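Product Review: Lekwood 14 Anti-Fatigue Floor Mat

Prepared for the Damasceno Shared Workshops purchasing guide, September edition
Reviewer: Everaldo Tavares
Second reader: Witold Szewczyk

Overall rating: Recommended, with reservations

The Lekwood 14 is a cushioned mat intended for people who stand at a bench or counter for most of the working day. It is sold in one thickness, 14 millimeters, and in two lengths. The workshops purchased the longer version for the assembly benches and the mailroom counter, replacing mats that had begun to curl at the corners. The price at the time of purchase was 83 dollars per mat, delivery included.

Comfort

Staff who used the mat for full shifts reported less soreness in the heels and lower back than with the previous model. The surface gives slightly underfoot and returns to its shape when the user steps away. Those who wear hard-soled shoes noticed the greatest difference. Two members of the mailroom staff found the mat too soft during their first week and later withdrew the remark. One continues to prefer the Umo mat, a firmer product reviewed in an earlier edition of this guide.

Edges and safety

The beveled edge slopes on all four sides. Carts with large wheels cross it without difficulty. Carts with small casters do not, and must be lifted or routed around the mat. This is the principal reservation of the present review. Departments that move stock by hand cart should measure their aisles before placing an order.

The underside grips sealed concrete and tile well. On waxed floors the mat moved 35 millimeters from its taped position in the course of one month, and the use of corner tape is advised in such rooms.

Cleaning

The manufacturer recommends mild soap and warm water. Sawdust and paper scraps sweep off easily. Machine oil leaves a mark if it is allowed to stand overnight. The mat should not be folded for storage; it may be rolled with the upper surface facing outward.

Comparison with similar products

The Imum mat costs less and is available in more sizes, but its top layer split at two of our benches before the end of the warranty period. The Umo mat is the more durable of the three and the least comfortable over a full shift. For benches where one person stands in the same place all day, the Lekwood remains the better choice.
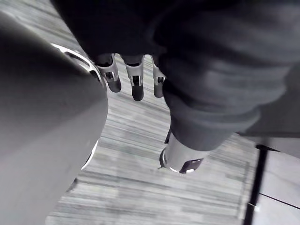

Gray housing with its silver ring, and the gloved hand with three fingers pointing down.

Warranty and ordering

Lekwood provides a two-year warranty against splitting and permanent compression. Stains and cuts are excluded. Claims must include the lot number printed on the packing slip, and departments are asked to keep the slip on file.

Orders placed through the purchasing office should cite catalog item 652. Requests received before noon are normally processed the same day. The shorter version was not tested, and no rating is given for it.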